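Plostidmont Records: spring notes

Mar 18, 2024

The Furedlow twelve-inch is back from the pressing plant. We ordered 500 copies and 487 of them passed the check, so that is the edition. Subscribers' copies go out first, in the order the subscriptions came in. If you moved over the winter, send us the new address before you do anything else. Two parcels from the last release came back to us and are still on the shelf.

For those who missed the February mailing, Furedlow is Pieter Bakker and Jolien Vermeulen, working with one drum machine and a pair of old delay units. The record has four tracks. The A side runs at 33 and holds a single long piece, "Oldale," which Pieter has been playing live for two years in different versions. The B side has three shorter tracks at 45. Please check the speed before writing to us about the pitch.

Dirk Van den Broek cut the lacquers. He asked for less low end on "Oldale" and we argued with him for a week. He was right, and the pressing is quieter than either of the test copies.
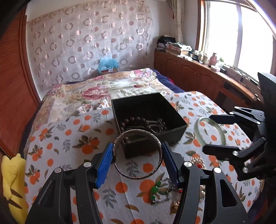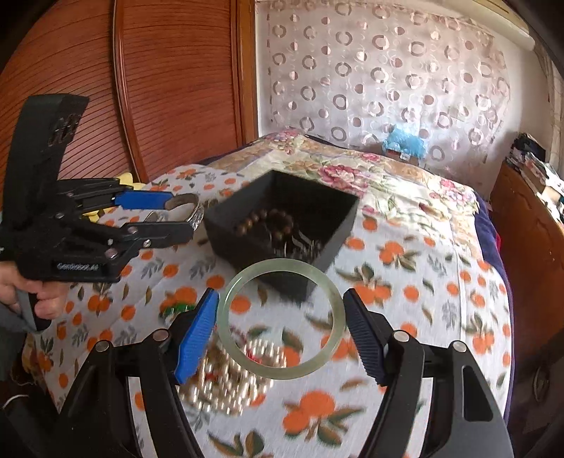 The next release is a cassette by Charoen Sitthichai, nearly 40 minutes of music made from small struck and rubbed objects. There is no drum machine on it and no bass line in the usual sense. He records each sound with a contact microphone, pitches it down and loops it against a second loop of a slightly different length, so the pattern takes a while to come around again. The source for the first side is jewelry: a pale green jade bangle like the one in both photos, tapped with a fingernail, and a string of beads dragged over a tray. Slowed down, the bangle comes out close to a clave, and the beads do the work of a hi-hat. The second side uses glass and is much softer. We will have the tapes in two shell colors, same music on both.

Ginette Gill is doing the layout for the cassette, as she did for the last three. The inserts will be printed on uncoated stock this time. The coated ones picked up fingerprints.

On prices: the twelve-inch stays where it was. Postage outside the country has gone up again and we have had to pass that on. Ordering two or more records together still works out cheaper than ordering them one at a time.

We are also clearing some back stock. There are 9 copies left of the first Stevens record and 5 of the second, all with light corner wear on the sleeves. They will not be repressed. Write to the usual address and say which one you want. Please wait for a reply before sending money.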